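Hirndale packing hall: the gallery
Posted 2025-11-02

Hello again! I said I'd put some pictures up from the packing hall at Florkero, and then stock-take happened and I didn't, so sorry to everyone who's been nagging me by the kettle. I've been on the mixed cases bench at Hirndale for longer than I'd like to admit, and this autumn is the first time in all those years that my job has properly changed shape. We've got two arms now, both on the Stalo benches, and they do the picking and placing of the cans while we do, well, everything on either side of that.

For anyone reading who doesn't work here: mixed cases are the fiddly ones. A customer wants a bit of this and a bit of that in one box, and the big line can't do it, so it has always been people with sore thumbs. On a heavy day one bench would get through about 606 cans, and by the end of it I couldn't open a jar at home (my daughter thought this was hilarious). My thumbs are a lot better, thank you for asking.

Gerardo Sarmiento on the next bench was dead against the whole thing when it was announced. He's come round to the lifting part and hasn't come round to the noise, and I think that's fair. The arms aren't loud exactly, they just have this little whirr at the end of every move, and once you've noticed it you take it home with you. Radio's been moved closer to our end, which helps a bit, though now we fight about the station.

Right, the bench itself, from as close in as you can get.
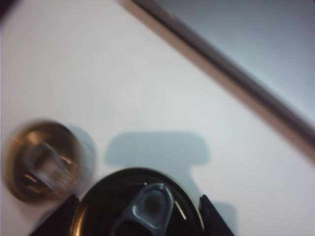
A dark can between the two black fingers, ring pull and all, with a second round metal top gone to a blur on the left. I love the gold rim on this one.

The fingers come in from both sides, and that's what took the most getting used to for me, because I've always grabbed a can from the top with my whole hand. You can't set them out shoulder to shoulder like we used to. There has to be room for a finger down each side, so we've all had to learn to leave gaps, and after years of packing everything in tight my hands still want to shove them together! Keyvan Nouri did our training and he must have said "leave it some elbow room" 28 times in one morning. It's now what people say in the canteen queue.

What's changed for me day to day is mostly where I stand. I used to be at one bench from clocking on to clocking off, and now I go between the pair of them, loading up, checking the order sheets against what's in the box, and pulling anything with a dent. Dents are still ours. I can feel a bad seam with one finger before I've even looked at it, and I'd like that written down somewhere near my pay grade, please.

The walking is the bit I hadn't reckoned with. New insoles by the second week. Gerardo bought the same ones and won't admit they're good.

We did have worries about hours, and I'm not going to pretend we didn't. So far five of us were on mixed cases before and five of us are on it now, and the late shift has gone back to finishing on time. We've been told the Lumbao site gets its arms next, and a couple of people from there are coming over in November to have a nosey. Be nice to them, and show them where the decent mugs are.

If you've got pictures of your own from either bench, send them over to me and I'll add them to this page. Ones of the Halloween cake especially, as I only got a corner of it.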